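Ticket 400 - Bench cleanup, sorting station
Opened by: Verena Strebel
Assigned to: Gebhard Camenzind
Status: open

Problem: food scraps and sponge offcuts are going into the same bag. Mundgate rejected the last pickup as mixed waste.

Checked so far:
- Bags fit the bench. Black, no labels.
- Dustpan is the beige one with the long handle.
- Brown cover on the tabletop catches crumbs but slides when swept hard.

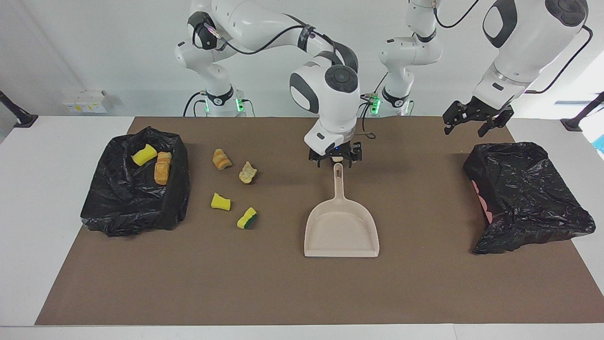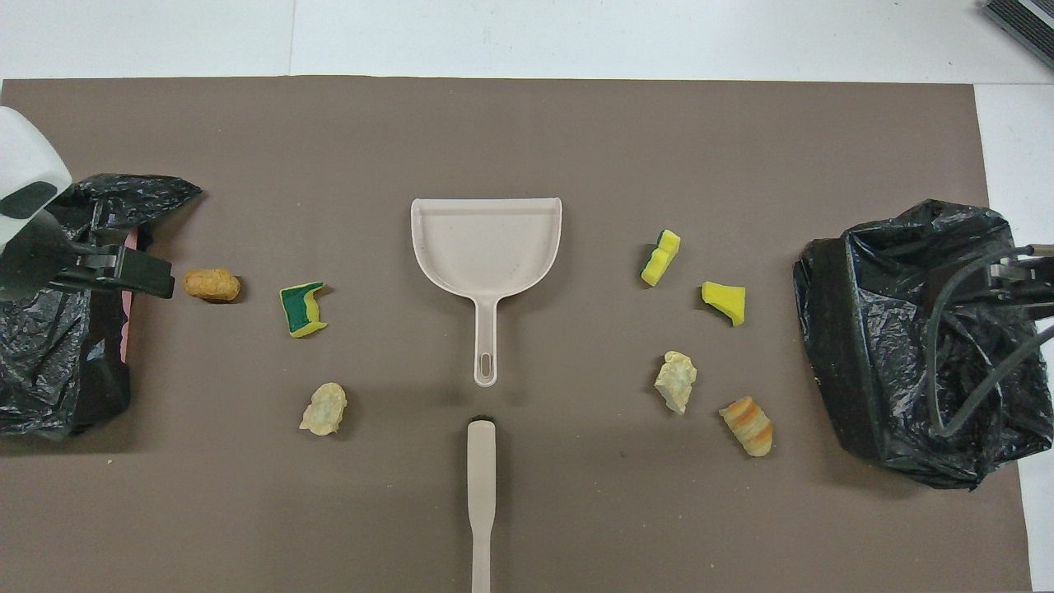
Sorting bench, dustpan between the two bags.

14:10 G. Camenzind: In the first picture the left bag has a piece of sponge and a piece of bread in it together. Same fault as reported.

14:35 V. Strebel: Agreed. Proposal - left bag food, right bag sponge. Tape a label to the bench at each bag.

15:20 G. Camenzind: Labels requested from Brigitta Koller. Leave ticket open until the next pickup.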